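Ribbed Glazed Plate

A ribbed glazed plate is a round piece of tableware whose surface is worked into fine raised lines before the glaze goes on. The lines may run out from the middle like the spokes of a wheel, circle it in rings, or do both on the same piece. Plates of this kind are made by studio potters and by larger potteries alike, and they are among the most rewarding everyday dishes to look at closely, because a single coat of glaze can come out in three or four colors on one plate!

Names

Cooks and collectors use several names loosely. "Ribbed," "fluted" and "combed" all turn up on shop labels, though potters tend to keep them apart. Ribs stand up from the surface, flutes are scooped down into it, and combing is a set of shallow scratches made with a toothed tool. A plate with ribs near the rim and a plain middle is often sold simply as a "rim plate," which causes no end of mix-ups, as that name also covers any plate with a wide flat edge.

Glaze and color

Much of the charm comes from what potters call breaking. Many glazes thin out over a raised edge as they melt and gather in the low places beside it. Where the coat is thin, the color shifts toward tan, rust or brown, and where it pools it turns deeper and glassier. Blue-green glazes are especially lively in this way. On a dark teal plate the rim can read as a warm brown line all the way around, with coppery touches on the ridges just inside it and the face staying a deep, even sea color.

Gloss matters too. A shiny glaze throws back small points of light from every ridge, and the effect changes each time the plate is tilted. Matte versions are quieter and show the ribs mostly by shadow. 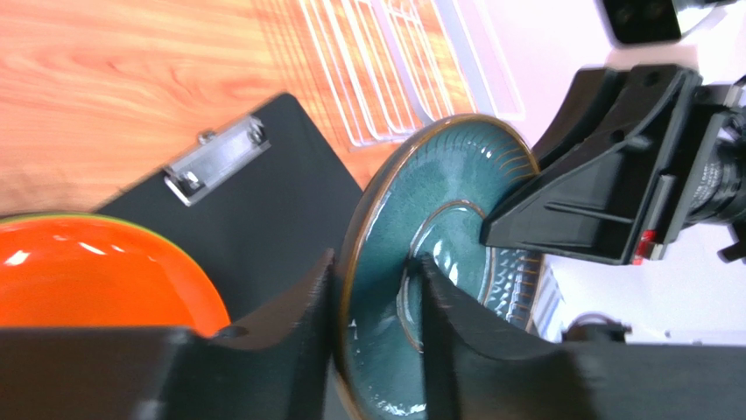 Making

The ribs can be pressed, carved or molded. In hand work, the potter shapes the plate on a wheel, lets it stiffen until it is about as firm as cold butter, and then draws a tool from the middle outward, again and again, turning the plate a little each time. Angelica Rivera, a potter from Zondville, cuts 356 ribs into her largest serving plates and does the whole round in one sitting so that the spacing doesn't drift. (Her early plates, which she still sells as seconds, have a wonderful wobble where the last rib meets the first.)

Molded plates get their ribs from a plaster form. The Ganell pottery worked this way for many years, and its pattern book lists 56 rib patterns, some of them so close that only the spacing at the rim tells them apart. Collectors happily argue over these. Noel Maglaya's handlist of Ganell ware is the usual place to start, and Bijan Safavi later added notes on the glazes, including the blue-greens, which he split into an early greener group and a later bluer one.

Glazing is the tricky part. Too thick a coat fills the grooves and the pattern melts away. Too thin, and the whole plate goes brown. Most potters dip quickly and wipe the foot clean before firing.

Use at the table

Ribbed plates suit food with a bit of sauce, which settles into the lines and looks lovely doing it. They are good for dumplings, roasted vegetables, sliced fruit and anything dusted with sugar. A knife will chatter across strong ribs, so plates meant for cutting on usually keep the middle smooth.

Washing and drying

A soft brush cleans along the ribs far better than a flat sponge. Work from the middle outward, rinse, and stand the plate on its edge so that water can run off both faces. Thick stoneware needs a rack with widely spaced prongs, and a heavy plate should go in first, toward the middle, where it won't tip a light rack over.

In small homes the drying rack often has to share a surface with everything else that lives there. A wire rack can stand at the back of a wood-topped table with paperbacks and a desk organizer along the same edge, and it does its job perfectly well as long as the paper things stay out of reach of the drips. 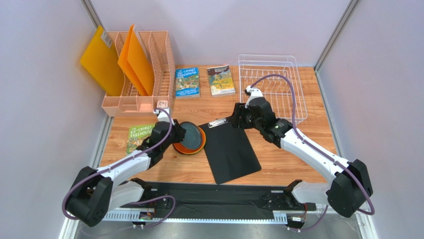 A folded towel under the rack catches the runoff and protects the wood. Plates should be fully dry before they are stacked, and a sheet of felt or a paper napkin between them keeps the unglazed foot of one from scratching the ridges of the next. Yae Sugawara, whose household guide is much loved by ribbed-plate fans, suggests stacks of no more than six.

Unglazed feet hold water longer than the glossy faces do. Turning the plate over for the last part of drying helps, particularly in damp weather.

See also

Fluting
Combed ware
Rim plate
Dish rack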